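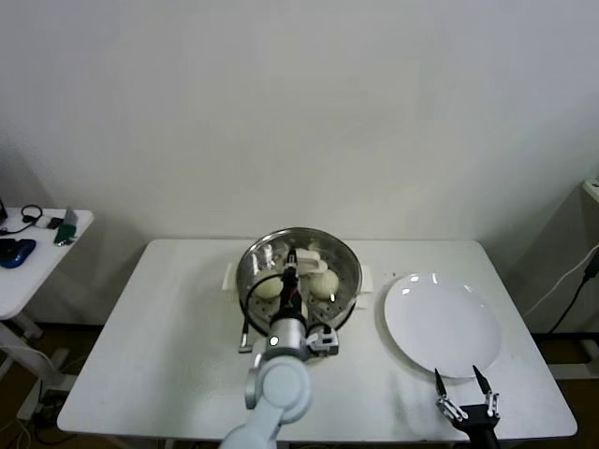
Did the November sales event meet the targets set out in the grant agreement?
Two of the three targets were met. The number of participating sellers and the total number of orders both exceeded the agreed figures, while the target for on-time dispatch was missed.

Progress Report to the Valtitz Fund
Submitted Wednesday, January 17, 2018
Prepared by Elin Pumphrey, Stosik Marketplace Office

1. Seller participation
The grant supports small independent sellers of household and kitchen goods who list on the Stosik marketplace. During the reporting period 73 sellers took part in the sales event, of whom 14 had never sold online before. Each new seller received help with listing, pricing and tax registration. Orders passed 1000 on the second day and continued at a lower rate through the end of the week.

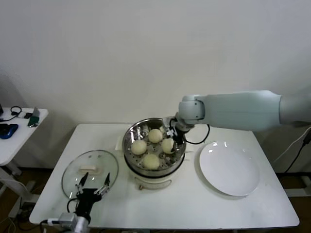 2. Delivery and returns
Parcels were handled by Borkowska under the contract approved last spring. Dispatch within two working days was not achieved for orders placed on the final evening, when labels could not be printed for six hours. The carrier has credited the affected sellers. Return requests were processed within the period stated in the seller terms, and no dispute remains open.

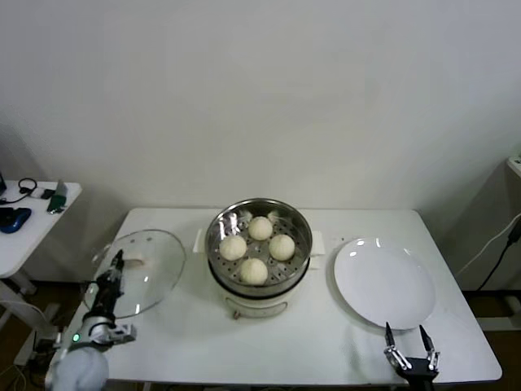
Listing quality remains the main concern of the project team. A review of product pages found that many sellers describe size and material correctly but leave out what is supplied with the item. Buyers of cookware in particular wrote to ask about missing parts. For an electric steamer with side handles, a steamer basket and a clear glass lid with a metal rim, the revised template now requires the basket and lid to be named on separate lines. Sellers have until the end of the next quarter to update existing pages.

3. Payments and budget
Payouts were moved to Sakeo before the event opened. Spending is within the approved budget, except for the training line, which was overspent because an additional session was held for new sellers. The office requests permission to cover this amount from unspent travel funds.

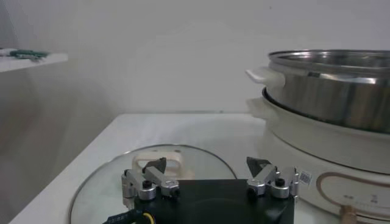 Elin Pumphrey reported that sellers were satisfied with the faster payouts but found the fee statement hard to read, and she asked that a simpler version be ready before the spring event. Work on the new statement has begun, and a draft will be sent to the Fund with the next report.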